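Dellia Workshop Standards Group
Minutes, Tuesday, January 24, 2023

Present: Marius Sima (chair), Lizeth Grajales, Grigore Jitaru, Lucian Bratu (minutes)
Apologies: Mikkel Brøndum

1. Previous minutes
Accepted with one correction. Rule 3 applies to the Sarnitz room as well as the main shop.

2. Clearance between paired arms
Grigore has redrawn the keep-out zone for the two-arm benches. Reach from the rail is set at 780 mm for all of them. Lizeth asked whether the older Fokero bench could stay at 817. Marius said no, one number for every bench. Agreed. Grigore to change the bench card.

3. Arm cables
Long discussion. Lizeth wants a slack loop at the wrist and a fixed point at the base, checked at the start of each shift. Lucian thought once a week was enough. Settled on the start of each shift, with initials on the bench card. Ties must not be pulled tight over a joint.

4. Hands in the work area
No change to the rule: motor power off before anyone reaches between the grippers. A status light is not proof either way — use the switch. Marius will put this on the first page of the handbook, where it should have been already.

5. Filip controller settings
Held over until Mikkel is back. Request 864 stays open.

6. Loose cables on the table
The draft says that cable handling tasks may use USB leads only if the other end is unplugged. Lizeth asked for "laid out on the table, clear of both arm bases" to be added. Agreed. Leads with damaged plugs go in the scrap bin, and the operator signs for a new one.

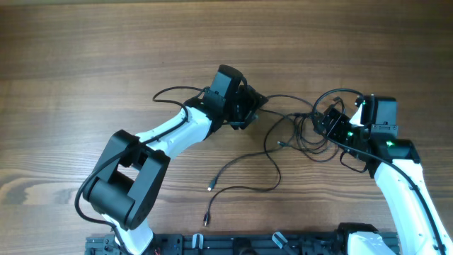

7. Any other business
Grigore needs the spare rail clips back from the Sarnitz room. The full review of the rules is planned for August. Lucian to send out the revised text before the next meeting.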